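May 5, 2020

Woke at six to the sound of the upstairs neighbor learning the accordion. I had assumed last week that it was a phase, like the bread. The bread at least was quiet. He has one tune, and it goes along nicely until the fourth bar, where something falls down a flight of stairs, and then he goes back to the beginning. I lay there and found I was humming along, including the mistake.

Tomatoes, then. I have eight seedlings on the kitchen windowsill and they look like teenagers waiting for a bus. The packet says Osurmont, which I had never heard of before Parviz Moradi pressed the seeds on me last September in a folded bank envelope. According to Parviz, his uncle grew Osurmonts as big as a baby's head on a balcony that got two hours of sun. I've noticed that nobody's uncle ever grew a medium tomato. I have gone along with it anyway, and now I have these leggy pale things leaning on the glass, and I talk to them more than I talk to my sister.

The trouble is the dirt. I had planned to buy potting soil in the normal way, meaning I would have gone to Sinwood Garden Supply on the wrong afternoon, stood in line behind a man with a question about moles, and come home with a bag that leaked in the trunk. Now you have to order on the website and they give you a pickup slot. I got through four pages of the order before it told me that the only slot left was ten at night. I am not collecting dirt at ten at night. There are people who can carry that off and I would look like I was hiding something.

So I called. A young woman answered, very cheerful, and said they had plenty of soil but it was the "premium blend," and I said what was in it, and she said she'd have to check, and she put the phone down on what I believe was the soil. I listened to the store for a good while. A cash drawer. Somebody asking somebody named Dale if they had any more of the blue ones. When she came back she said it was bark, mostly. I ordered two bags of bark, mostly, for tomorrow at noon.

Spent the rest of the morning hardening off. You put the seedlings outside for an hour so they can find out what wind is, then you bring them in before they take it personally. I carried them down to the back step on the cookie sheet and sat beside them with my coffee and a library book that was due in March. The library has stopped fining people. I had thought I would feel freer about it than I do.

It was a decent hour. The lilac over the fence has come out, and the woman who owns it was out there too, in a bathrobe and rain boots, and we shouted at each other across the yards about squirrels. I have lived next to her for six years and this was our longest talk. Her name is either Joan or Joanne. I said it very fast and she seemed satisfied.

One seedling blew over. I stood it up again and packed some dirt around its ankles with a spoon handle and told it to think about what kind of tomato it wanted to be.

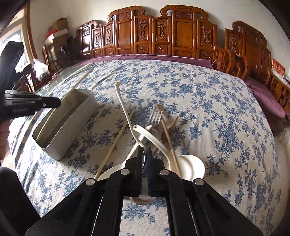
Lunch was the last of the lentils, which I'd made on the theory that lentils improve. They had reached their peak some time before. I ate them standing up with hot sauce and read the Fenero catalog, which still comes addressed to the man who lived here before me. He must have been a serious gardener or a serious liar. Fenero sells a copper trowel that costs more than my first bicycle, and a kneeling pad in a color they call "moss hour." There's a whole page of labels for your vegetables, done in enamel, so that visitors can tell the parsley. I would need to get visitors first, and then parsley.

I did circle one thing, the tomato cages, and then I went down to the basement to see if I had any. I found four, bent into each other in a way that I can't have done on purpose. Took me most of an hour to get two of them apart. I also found the good flashlight, a box of my mother's sheet music, and a paint can marked HALL in my own writing, though the hall has never been that color in my time. I left the paint where it was. Some day it'll be somebody else's question.

The sheet music I brought upstairs. She played the piano at us all through my childhood, mostly hymns and one tango. The tango was in the box, with her pencil marks on it – "slow DOWN" at the top of the second page, underlined hard enough to tear. I always thought she played it fast because she liked it fast. I sat on the basement stairs with that for a bit.

Considered offering it to the accordion. Decided he should finish with the fourth bar first.

Parviz called at three to ask about the seedlings. He asks about them the way people ask about an operation. How many leaves. Are the stems purple or green. I said purplish, and he made a noise I didn't care for. He thinks I've been overwatering. He also thinks I should be running my hand over the tops twice a day to toughen them up, because in nature they would be brushed by passing animals. I said I was the passing animal, then, and he said yes, exactly, with no pause at all. We've been friends since the old office and he has never once laughed at something I said on purpose.

He's worried about Shojaei's, the grocery on the corner by his place, where he's bought his pickles for as long as I've known him. They've gone to passing orders out through the side window. He says it has ruined the pickles. I said the pickles must be the same pickles. He said that half of a pickle is picking it, and that he now has to point through glass while a boy holds up jars one after another like a lineup. He's been getting the wrong garlic. He's too polite to send it back, so he eats it, and he is bitter about it on the phone to me. I told him to write down what he wants on a piece of paper. He said it doesn't have a name, it's just the one on the left.

I promised him two of the plants if they live. He said when they live. Then he told me again about the uncle's balcony, and the sun was down to an hour and a half.

Did my passing animal work at four and again at five, to be safe. Felt silly for the first couple of strokes and then didn't. They do smell like tomatoes already, that sharp green smell that stays on your fingers, and there's nothing on them yet to account for it. I went around smelling my own hand for the rest of the afternoon. If Joan or Joanne was looking in, I can only hope she puts it down to the times.

Wrote to my sister finally. I had a whole page about how well I was using the days and I crossed most of it out. What was left was the seedlings, the squirrels, and a question about the tango. She's the one who'd remember. She was the page turner, and she got kicked under the bench whenever she was late. I put in the sheet with the pencil marks, then took it out again and copied the words onto the letter, and then felt cheap and put it back in. It'll go tomorrow when I get the dirt. I have no stamps that aren't Christmas.

Supper was eggs. I have nothing to say about the eggs.

Around eight he started up again overhead, and this time I had the window open and my feet on the sill between the cookie sheet and the radio. First bar, second bar, third. I stopped chewing. He slowed way down, so slow you could hear him breathing with it, or maybe that was the accordion, and he got over the fourth bar and into the fifth, which I had never heard. It's not a very good bar. Somebody across the alley clapped anyway, and so did I, and there was a long silence up there that I took for embarrassment. Then he went back to the beginning and fell down the stairs as usual.

To do tomorrow: dirt at noon. Letter. Look up purple stems. Find out about Joan – maybe her mailbox. Move the leaning one to the other end of the sill, where it can lean on the toaster.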